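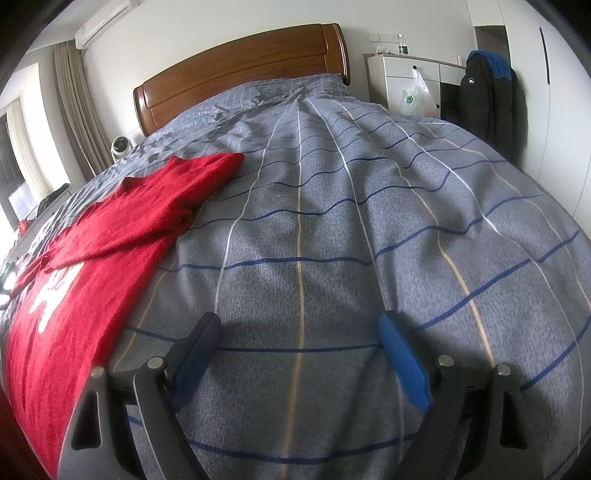
핑거 패드를 바꿔 끼운 지 2주가 됐다. 중간에 감기로 며칠 드러누웠으니 실제로 만진 날은 그보다 적은데, 그래도 쓸 얘기가 꽤 쌓여서 잊어버리기 전에 적어 둔다. 지난 글에 댓글로 "그래서 패드는 뭐 쓰세요?"라고 물어보신 분이 계셨는데 답이 너무 늦었다. 죄송합니다!

일단 지금 상태부터. 핸드헬드 그리퍼 본체는 예전 그대로 검은 프레임에 평행 조 방식이고, 양쪽 패드가 서로 다르다. 왼쪽은 남색, 오른쪽은 밝은 파란색. 짝이 안 맞는 걸 보고 친구가 양말 잘못 신은 것 같다고 했는데 일부러 이렇게 했다. 남색은 Konon에서 나온 실리콘 계열이고, 파란 쪽은 Kestent의 발포 패드다. 한 번에 한 종류씩 양쪽에 끼워서 비교하는 게 정석이겠지만, 나는 같은 천을 집었을 때 어느 쪽에서 먼저 미끄러지는지를 보고 싶었다. 같은 순간에 같은 힘으로 눌리니까 차이가 바로 보일 거라고 생각했고, 절반은 맞았다.

시험 장소는 늘 그렇듯 침실이다. 책상 위에 컵 올려놓고 집는 건 이제 좀 질렸고, 요즘 내 관심은 온통 천이다. 이불, 니트, 수건, 얇은 티셔츠. 딱딱한 물건은 조 간격만 맞으면 웬만한 패드로 다 잡히는데 천은 정말 제멋대로다. 특히 침대에 넓게 깔린 이불은 집을 모서리가 없어서 위에서 눌러 주름을 만든 다음 그 주름을 물어야 한다. 글로 쓰면 쉬운데 손목 각도가 조금만 누워도 패드가 천 위를 스윽 지나가 버린다. 처음 며칠은 이불을 집는 게 아니라 다림질하는 기분이었다.

결과부터 말하면 이불은 파란 발포 패드가 나았다. 격자무늬 회청색 이불인데 표면이 은근히 매끈해서 남색 쪽은 누르는 힘을 세게 줘야 겨우 주름이 잡혔다. 발포 쪽은 살짝만 대도 표면을 끌고 온다. 손에 전해지는 느낌도 확실히 다르다. 남색은 툭 하고 놓치고, 파란색은 조금씩 밀리다가 놓친다. 나는 후자가 훨씬 좋다. 밀리는 게 느껴지면 다시 조일 시간이 있으니까.

그런데 빨간 니트로 넘어가니까 얘기가 달라졌다. 보풀이 보송보송하게 일어난 옷이라 파란 패드에 털이 엄청 붙는다. 스무 번쯤 집고 나면 파란 패드인지 빨간 패드인지 모를 지경이고(과장입니다), 그때부터는 접지력이 뚝 떨어진다. 테이프로 떼어 내면 돌아오긴 하는데 매번 그러고 있자니 흐름이 끊긴다. 남색 쪽은 털이 붙어도 엄지로 한 번 쓱 문지르면 끝. 니트에 찍힌 흰색 프린트 부분은 다른 데보다 뻣뻣해서 오히려 두 패드 다 잘 잡았다. 색이 다 바랜 옷이라 버릴까 하다가 시험용으로 살아남은 녀석인데, 이제는 집에서 제일 바쁜 옷이 됐다.

조를 벌리는 폭도 좀 바꿔 봤다. 넓게 벌린 채로 내려가서 천을 모으는 방법이 있고, 애초에 좁게 벌려서 콕 집는 방법이 있다. 이불은 넓게, 니트는 좁게가 내 결론이다. 니트를 넓게 벌려서 모으면 소매까지 같이 딸려 올라와서 뭘 집었는지 모르게 된다. 이건 패드보다 내 습관 문제 같기도 하다.

숫자를 원하는 분들을 위해 적어 두면, 기록을 남긴 집기는 전부 189번이다. 원래는 딱 떨어지게 맞추려고 했는데 손목이 먼저 항복했다. 그중 놓친 게 25번이고, 대부분이 초반 이불에서 나왔다. 어느 패드 때문에 놓쳤는지는 영상을 돌려 보면서 표시했는데, 둘이 거의 동시에 놓친 경우도 있어서 그건 그냥 '둘 다'로 적었다. 엄밀한 실험이라고는 못 하겠고, 내 방 내 이불 기준의 취향 조사 정도로 봐 주시길.

카메라 얘기도 조금. 그리퍼에 달린 건 광각이라 가장자리가 꽤 휘어 보인다. 이불 줄무늬가 활처럼 굽어 나오는 걸 처음 봤을 때는 렌즈를 잘못 끼운 줄 알았다. 대신 조 사이를 보면서도 침대 머리맡이랑 벽, 에어컨까지 한꺼번에 들어오니까 위치를 추적할 때 마음이 편하다. 좁은 화각으로도 찍어 봤는데, 이불 가까이 내려가면 화면이 온통 천이 돼 버려서 지금 어디쯤인지 감이 사라진다. 민무늬 이불이면 더 심할 거다. 격자무늬가 이렇게 고마울 줄이야. 침대 머리맡에 작은 흰색 보안 카메라도 하나 올려놨는데, 그쪽 화면은 아직 제대로 정리를 못 해서 다음 글로 미룬다.

빛은 생각보다 까다로웠다. 창으로 해가 들어오면 그리퍼 그림자가 이불 위에 떨어지고, 그게 진한 남색 줄이랑 겹치면 패드 끝이 어디인지 헷갈린다. 얇은 속커튼만 쳐 놓으면 그나마 낫다. 오후 4시쯤이 제일 고르게 나왔고, 8월이라 그 시간에 에어컨 없이는 도저히 못 버틴다. 그런데 에어컨을 틀면 얇은 티셔츠 자락이 바람에 살랑살랑 움직인다. 티셔츠 시험은 결국 에어컨 끄고 땀 흘리면서 했다.

Janaína Quintana 씨한테 이 얘기를 메일로 보냈더니, 본인은 Brundorer의 홈 파인 고무 패드로 갈아탔다며 한 쌍 보내 주겠다고 한다. 수건에는 그게 최고라고. 다만 나사 구멍 간격이 내 브래킷이랑 미묘하게 다르대서 어댑터를 새로 뽑아야 할 것 같다. 삼각형으로 파낸 지금 브래킷이 가볍고 마음에 드는데, 이걸 또 건드려야 하나 싶어서 살짝 귀찮다. Brito에서 파는 변환 플레이트가 맞을지도 모른다는데, 써 보신 분 계시면 댓글 부탁드려요.

당분간은 짝짝이로 계속 쓸 생각이다. 하나만 고르라면 이불 정리용으로는 파란 발포, 빨래 개기까지 생각하면 남색 실리콘. 발포 패드는 모서리가 닳는 속도도 좀 걱정돼서 한 달쯤 더 쓰고 나서 두께를 재 볼 참이다. 재는 김에 패드 뒤쪽 양면테이프도 바꿔 보려고 한다. 지금 쓰는 건 힘을 세게 주면 아주 조금 밀리는 느낌이 있다.

다음 글은 수건이다. 고무 패드가 그 전에 도착하면 셋을 나란히 놓고 써 보겠다.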